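Filed under: Small Spaces / Questions You Keep Sending

By Saturnino Carretero -- 11 May 2022

The post on tidying the green table got 1,172 emails, which is more mail than I have had about anything, including the one where I was wrong about grout. Most of you asked the same handful of things. Answers follow, in no order I can defend.

Why bone-shaped erasers?

They came in a mixed box from Plulmont and they were cheap. I wanted rectangles. Rectangles were out of stock until the end of May, and by then I'd got used to the bones. They have a waist, so you can pick one up without looking. The dog has been told.

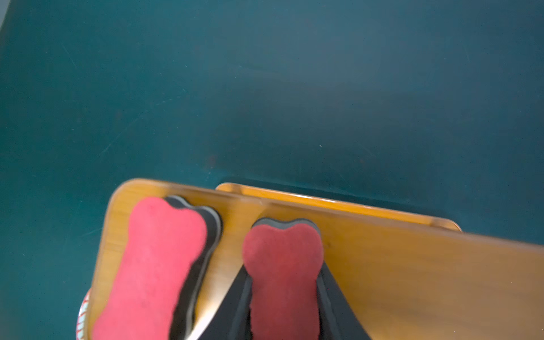 Two of the red ones on the board.

Are they erasers or sponges?

Depends who in the house you ask. I wipe the whiteboard with mine. Others have wiped worse. If you use one on anything wet, it doesn't go back with the dry ones, and I will be checking.

What is the stand, and where can I buy it?

It's a wooden stand with two slotted rows, orange enough to glow a bit under a lamp. Mine was a gift and has no label. Several of you swear by the Bemo rack, which I tried for a week and found too tall. Anything with slots and a low front will do. Measure your erasers first. I did not, and there is a very nice Bemo rack in the garage holding seed packets.

Do you sort by color?

Yes. Reds together, blues together, greens at the end of a row. Yellow goes wherever yellow fits. I had a proper system once, with a written key, and it lasted until we had guests.

Can I stack patterned bowls on top of each other?

You can, and you'll hear about it. Unglazed foot rings scratch whatever is underneath -- run a thumb around the bottom and if it feels like an emery board, put a circle of felt or a folded paper towel between the pieces. I stack plain ones and leave the patterned ones side by side, partly for the pattern and partly out of laziness.
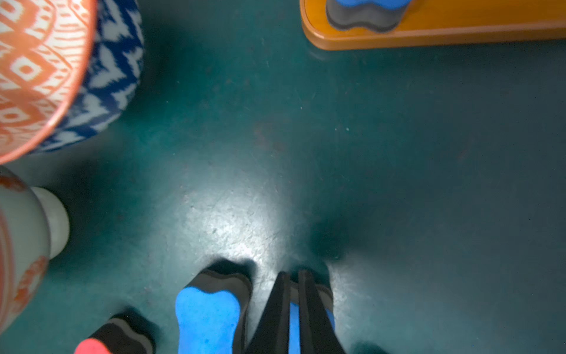 The other thing about ceramics is not to slide them. Lift, move, set down. A reader who runs a tearoom wrote me a page and a half on this and I agree with every word of it, though I skipped the part about insurance.

Is that ikat? My mother-in-law says it isn't.

Ikat is properly a way of dyeing the yarn before you weave it, so strictly speaking a bowl can't be ikat. It can be ikat-style, with the feathery edges and the diamonds, and that's what people mean when they say it in a kitchen. Your mother-in-law wins on points.

How do you get marks off a dark green surface?

Mostly I don't. Dark matte surfaces show every speck and every scratch, and anyone who says otherwise is selling one. Damp cloth, drop of dish soap, dry it right away so you don't get streaks. I bought a bottle of Zerouali surface cream on your advice. It smells wonderful. The scratches remain.

Wouldn't a mat help?

It would. Then you'd have a mat to clean.

Where do the plates and goblets go?

In a wire basket on the wall. I resisted for years, thinking it would look like a dorm, and it does look slightly like a dorm, but the table is clear for working on. Plates stand upright at the front, and cups go in behind in whatever position they prefer.

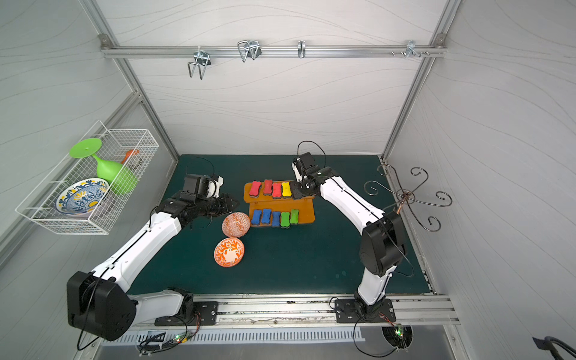
Hang it low enough that you can see the bottom of it. Mine was too high at first and turned into a place where lids went to retire. Use real wall anchors, too. The sticky hooks are fine for a dish towel.

How long does the whole reset take?

Less than the kettle, if everyone has put things back where they found them. So, longer than the kettle.

Will you be reviewing the Trulovow drawer dividers?

They're on the desk. I need a drawer first.

526 shares -- 60 comments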